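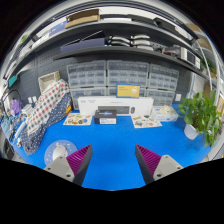 Students will be fighting over it for a fortnight and then it'll live in a tub, Conceição Peixoto wrote to us before ordering. She may be right. We sell the Jakab hand gripper to school clubs, and plenty of them buy it hoping it will do more than it does.

Jakab Hand Gripper, Club Set
$191 inc. GST
In stock at Womthorpe, pick-up from 2 pm

What you get is a hand-held gripper with two ribbed flexible fingers. Students pick things up with it, record the session and use the recordings in their project. The supplier's leaflet says a beginner team can have a robot copying a tabletop task by the end of term. We'd want to see that team. At the Pretley junior comp most of the entries we looked at had far too few recordings, and nearly all of them on the same object in the same spot.

Opening: 94 mm
Weight: 461 g
Fingers: ribbed, replaceable, sold in pairs
Not included: camera, laptop, anything to pick up

The weight matters. Year 7s get sore wrists, so swap operators often. The Wurura mounting plate fits but the screws supplied with it are too short – ask us for the longer ones.
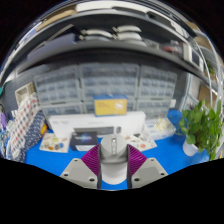
Fingers and mounting blocks, blue tabletop behind.

If your club hasn't chosen a task yet, hold off buying. Spare fingers are on a separate page and go out of stock every November. Returns accepted on unused sets only, and yes, we do check the pads.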